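Pre-session checklist, two-arm tidy-up collection, bedroom set
Site: Vikley guest room. Task family: pick up litter, drop in wastebasket.
Checked by: Parvathi Gowda
Date: 2024-03-09

Comments go under each item. Marks are OK, FIX, or HOLD. HOLD means no episodes get recorded until somebody clears it. I have been asked to keep the comments short and have not managed it.

SECTION A. ARMS AND STOPS

A1. Stop button within reach of the operator, second button within reach of the floor person.
OK. Both pressed, both cut motion. The floor person's button was under a jacket when I came in. Hang the jacket somewhere else.

A2. Speed limit set to the indoor value and read back from the controller.
OK. Read back from the controller, and not from the sticker. The sticker on the cart still shows the February value.

A3. Cable slack on both arms. Swing each arm through full reach by hand before enabling.
FIX. The right arm cable makes a loop outside the forearm and the loop moves a lot when the wrist turns. It cleared everything on the slow pass. I don't take a slow pass as proof of anything, and I want one more tie on it before the afternoon block. Left arm cable is fine.

A4. Grippers close on a test strip with even pressure.
OK for the right. Left closes a little late. It is within what Cevora's setup sheet allows, though I would like to know who picked that allowance and what they were picking up at the time.

A5. Screws on gripper housings checked with the driver, both sides.
OK.

SECTION B. THE ROOM

B1. Walk the carpet. No loose edges, no cords crossing the work area.
OK. Carpet lies flat.

B2. Lamp cord kept behind the nightstand.
FIX. It trails over the top. If an arm ever goes that way, the cord is what it will find first, and the lamp comes with it. Either tape the cord down or take the lamp out of the set. I was told the lamp makes the room look lived in. So does a broken lamp.

B3. Bedding and sofa cover clear of arm travel.
OK with a note. The duvet hangs over the side of the bed and the sofa cover drapes toward the floor. Both are allowed, as we want cloth in the background. Keep trash placements at least a hand's length from either one until the gripper has been tried on fabric. I see "tried on fabric" ticked in the old log with no initials next to it.

B4. Tools and tape put away before recording.
FIX. Roll of yellow tape on the sofa seat. Small thing, but if the roll is there in one batch and gone in the next, the labelers will ask whether it counts as litter, and we will get three answers.

B5. Door propped, hallway sign out.
OK.

SECTION C. OBJECTS

C1. Only empty wrappers and paper. No food residue, no staples, no glass.
OK. I went through the bag myself. Threw out two wrappers with crumbs.

C2. Object set has enough variety for the batch.
HOLD. The plan sheet lists 21 object types. A lot of these are the same sort of shiny wrapper in different colors. A learner that only sees shiny wrappers will learn to grab shine. Add dull items: receipts, tissue, a sock that must be left alone. Fuvevari's coverage report calls this set "diverse" and I would like to see what it was compared with.

C3. Objects are placed fresh each time, by a placement card, never by habit.
FIX. The floor person has a favorite spot near the basket. Everyone does. Use the cards.

SECTION D. THE BASKET

D1. Basket stands on its own and doesn't tip when the rim is bumped.
OK. Bumped it four times from different sides. It is light, so check again once it has been emptied.

D2. Basket position changes between episodes according to the card.
OK so far. Watch this one after lunch.

D3. Fill level recorded at the start of each episode.
FIX. The form has "empty" and "full" and nothing between. Most episodes start with something already in there, and a part-filled basket is a different problem from a bare one. Paper near the top can hold the next wrapper up at the rim. Add a "partly filled" box.

D4. Approach height. The held item must be carried above the rim before it moves across, and the other gripper must stay out of the drop path.
HOLD until the operators agree on what "above" means. One carries the wrapper high and comes down over the basket, the other skims in low and sideways. Both get called a success in the log. I prefer the high carry. The left gripper also likes to wait right next to the basket, so the drop path needs saying out loud at every shift change.
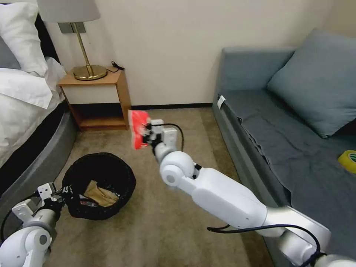

SECTION E. THE RECORDS

E1. Failed grabs are kept and labeled as failed.
FIX. The target for the block is 400 episodes and last block logged 2 failures. I have watched this gripper for one morning and I don't believe that number. Either operators are deleting bad tries or they are restarting before the recorder counts them. Failures are worth having. Keep them, mark them, move on.

E2. Start and end of each episode are marked the same way by all operators.
FIX. Some end when the fingers open, others when the arm is back home. Pick one. My vote is arm back home, with the release marked separately.

E3. Spot review of past episodes.
Done. I pulled 274 from the Wiriya upload and went through them at double speed. Roughly a third have the same opening move from the same starting pose, which tells me the "random start" setting is either off or not very random. Somebody should look at that before we record more of it.

E4. Success is judged by a person who was not driving.
HOLD. At present the driver presses the green key. I know this saves time. It also means the person who wants to go home decides whether the wrapper went in.

E5. Task text matches what was done.
OK on the ones I checked, except for a run labeled "clean the room" where one wrapper gets moved. Change the text to "put the wrapper in the wastebasket."

SECTION F. SIGN-OFF

Open HOLD items: C2, D4, E4.
Open FIX items: A3, B2, B4, C3, D3, E1, E2.

Practice runs may go ahead once A3 and B2 are done – practice only, with recording off. I know the block was promised to Wiriya. They can have it late.

Next check: after the objects are restocked. Bring the placement cards and the raw log, uncut.

P. Gowda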